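How I Set Up a Desk Lamp With Outlets in the Base (and Stopped Crawling Under the Table)

Posted Feb 28, 2023 by Lakmal Mollah

I moved my work table into the back room last June, and for months I had a lamp on one end, a power strip on the floor, and a phone charger that slid behind the radiator every single time I unplugged it. So I finally got a lamp with the power strip built into the base, and I love it! It took me 17 minutes to set up, and most of that was me changing my mind about which corner it should live in.

Start by clearing the table. All of it, even the mug. I wiped mine down and let it dry before I put anything electrical back on it.

Next, pick the corner. You want the base far enough in that it sits flat, but close enough to the edge that the cord has an easy way off the table. Then turn the base until the ports face your chair. I skipped this the first time and spent a week feeling around the back of the pole for the USB ports like I was looking for a light switch in a hotel.
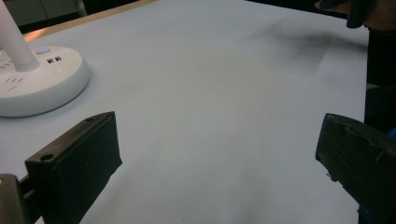
Can I run a space heater off the outlets in a lamp base?
Please don't. Heaters pull a lot of power and belong in a wall outlet by themselves. I keep mine to phone, laptop and a little speaker, and I checked the rating label before plugging in any of it.

Now the cord. Run it along the back of the table so it lies flat, with no loops where your elbow goes. Mine heads off to one side – I tried it straight over the front once and caught it with my knee within the hour. Leave a little slack near the base so you can scoot the lamp a few inches without tugging on the plug.

If your table has a pale top like this one, try the lamp after dark before you call it done. Light bounces off white more than I expected, and I ended up pushing the lamp farther back so I wasn't squinting at my own paperwork.
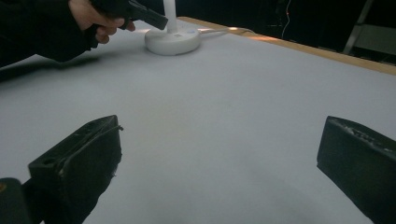
Lamp at the far side of the table, with its white cable lying off to the right.

Last thing: plug your chargers in one at a time and see whether the chunky ones block their neighbors. I had one fat laptop brick that hogged everything, and a short extension from the Munasinghe hardware store fixed that.

I still haven't decided where the pencil cup goes.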